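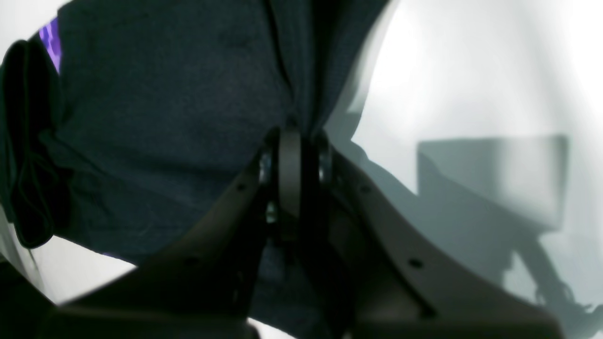 Narndale Clothing Bank – progress report, second quarter

Quick one this time, the accounts are going separately. Sorry its a week behind.

Where we are

637 households served since the grant started, 231 of them this quarter. Most came through the school referrals. The rest walk-ins, nearly all on Saturday mornings. August will be the heavy month again and we are trying to get ahead of it.

Biggest requests: kids' winter coats, plain school tops, work pants in larger sizes. Baby clothes we have far too much of. Have asked the Prostier branch to take some off our hands and they said yes, but no van yet.

What the money went on

Shelving for the back room – done, all up, screwed to the wall like the inspector wanted. Second dryer – delivered, but the vent hose was the wrong size, so it sat there for most of a month. Working now. Rent and electric as budgeted. Printing came in under because we stopped doing the color flyer.

We did not spend the training line. The sewing class at Guo Street got moved twice and then the hall was double booked. Would like to carry that over to next quarter if you're OK with it, form attached.

Sorting

Backlog is down to 14 bags from a full hallway. The new rule is that nothing goes on a shelf without a size sticker, and people are mostly sticking to it. Knits still slow. Labels cut out, sizes guessed, and dark colors have to be gone over by the window because the pilling and pulls don't show up under the tube lights. Need a better lamp, will find it out of petty cash.

Rag goes to Veken, who now collect every other week. They pay by weight, up to 4 sacks a pickup, which isn't much but it covers the trash bags.

Problems

Wet donations left at the door overnight. Sign up, no real change. Parking still bad on referral days. The intake database lost a chunk of adresses in the update, so the ward breakdown you asked for is not in here – we are re-entering from the paper slips and will send it on it's own.

Next quarter

Coat drive with the two elementary schools. Move baby stock to Prostier. Run the sewing class, wherever we can get a room. Get a quote on a locking drop box for the front.

Can you confirm the carry-over before the next payment goes out? Thanks.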